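Clolton software team teaches its robots to admit when they're lost

A small software company in Clolton has released a new version of the program it uses to help robot arms find and pick up small parts, and the people who wrote it say the biggest change is that the arm now knows when to stop and take another look.

The company, Korkuvent, has been working out of the second floor of the old Shokri building since spring, and regular readers may remember our visit back when the place had more extension cords than chairs. They have chairs now (good ones, too), and on Tuesday they were kind enough to let us sit in one for most of a morning while Ghazal Bagheri walked us through what they've been up to.

The program is called Standurden, and it sits between the camera at the robot's wrist and the part of the system that plans how the arm will move. Its job is to look at whatever is on the table, work out where each thing is and which way it's turned, and pass that along so the gripper can come down at a sensible angle. Older versions always gave an answer, even when the picture was poor, and the arm would go off and try to grab whatever it had been told was there. Sometimes that was a part, and sometimes it was a shadow.

"We had a whole week when it was in love with its own shadow," Bagheri told us, laughing. "It would see that dark smudge the arm throws on the table and reach for it with such confidence. I felt a little bad taking that away from it."

The new release attaches a score to every guess. If the score is too low, the planner moves the wrist a short distance and asks for a second view, and if the two views don't agree on where the part is, the arm backs off and leaves a note for the operator. The second look adds almost 2 seconds to a pick, which Bagheri says most customers will happily live with, given that a missed grasp and a retry cost a good deal more.

Getting there took patience. The team put together a test set of 200 tabletop views, with parts lying at all sorts of angles and in all sorts of light, and ran every change to the code against the whole lot before anybody was allowed to merge it. Of those, 83 were picked out as hard ones, mostly small dark parts, or parts with a hole in them, or anything sitting close to a gripper finger where the camera's view gets crowded. Those are the ones the team talks about over lunch, and a few have nicknames we were asked not to print.

Teguh Hutapea, who wrote most of the planning side, is fond of the electronic parts in particular. A capacitor lying on its side is a short little cylinder that can point any which way, he explained, and the planner has to turn the wrist to match it before the fingers close. A boxy part such as a push-button enclosure asks for something different, because there are only a couple of good pairs of sides to hold it by and the screws on the face can fool the software into seeing edges that aren't worth grabbing.

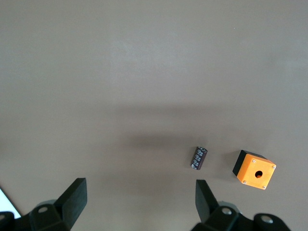
Hutapea also spent a good part of the fall on a replay tool, and he was as proud of it as of anything else we saw. It saves what the wrist camera saw along with what the program believed at that moment, and lets you step back and forth through the two side by side. Before that, he said, finding out why a pick had gone wrong meant reading through pages of log files with a pot of coffee and a ruler held up to the screen. He still has the ruler.

The replay tool comes with the new release, and so does a simpler settings page, where an operator can choose how cautious the arm should be without having to edit any files by hand. Existing customers can update at no charge. Support for bins of jumbled parts is planned for a later version, though Bagheri would not be pinned down on when.

Korkuvent will hold an open house in November at the Shokri building, with a table set up so visitors can lay out parts and watch the program make its guesses. Use the side entrance, and take the stairs if you can, as the elevator is slow.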